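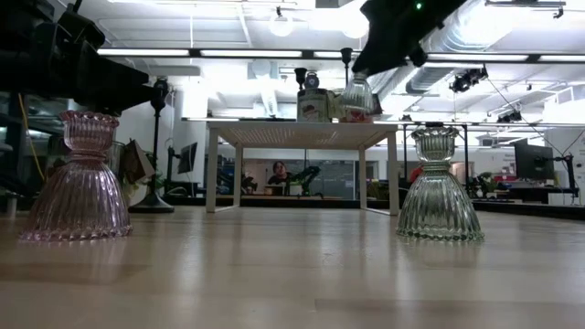 Kyriaki Deligiannis
Home & Workshop Tips, Ondero

Recording your voice at home without losing your mind (or your kitchen)

Lots of mail on this since September. People starting channels at home – recitation, poetry, bedtime stories, singing, one guy doing sermons. Most have a phone and a kitchen. Fine. You can do a lot with that. Quick ones today, no particular order.

Kill the fridge. Biggest noise in the house and you stopped hearing it years ago. Switch it off at the dial, put your car keys inside so you can't leave without switching it back on. Door stays shut. Half an hour is plenty.

Hard rooms sound bad. Tile, glass, bare counters. Clap once. If it rings, hang something. Winter comforter over two chair backs, behind the phone, facing you. Towels on the counter too. Closet full of coats is better than any of it, if you fit.

Phone on a folded dish towel, not straight on the table. Every elbow bump comes through otherwise. Same for a mic stand, put the feet on sponges. New sponges please.

Distance: one hand span from mouth, off to the side a little. Straight on you get pops on every P and B. An old pair of tights over an embroidery hoop makes a decent pop filter. Clothespin it to whatever's nearby.

Water at room temp. Not ice. Skip milk and cheese beforehand if they make you clear your throat, they do me. A slice of apple helps with the clicky mouth sounds. Sunita Rajput wrote in to say she keeps the apple in salt water so it dosen't go brown over a long session. Pinch of salt in a cup of water, rinse before you eat it.

Long texts from memory. If you're reciting something long, don't try for the whole thing in one go. Stop at a natural pause, breathe, leave two full seconds of silence, go on. Easy to cut there later. Mess up a line? Clap loud, start the line again. The clap shows as a spike and you find the spot fast.

Reading from paper: no staples. Loose pages, one side only, laid flat so nothing rustles. Heavier paper is quieter. Don't turn pages, slide them.

Lights. Overhead lights on a shiny table give you streaks and hot spots on video. Matte tablecloth or brown wrapping paper fixes it, 50 inches of it did my table. Ironed on low, from the back, if it's creased. Window light from the side is nicer but clouds move and then your picture jumps around.

Ceiling fan off. Clock out of the room. Bracelets off. Washing machine obviously.

Stains from gaffer tape: warm dishsoap, wait, then a plastic scraper. Oil on finished wood only, and try it underneath first. Never on wallpaper, Dinesh Mittal asked, sorry Dinesh.

Cables – wind them loose, over then under, tie with a bread bag clip. Write on the clip what it is. I don't do this and I have a drawer full of mystery chargers.

Record thirty seconds of plain silence before you start. The cleanup tools in most free editors want a sample of the room with you not talking. Easy to forgett, so write it on a sticky note and put it on the phone case.

Back up the same night. Two places. I lost a whole Friday of takes by leaving it til morning.

More on echo next time, and the blanket question from Shuk-fan Kuo. Fridge back on!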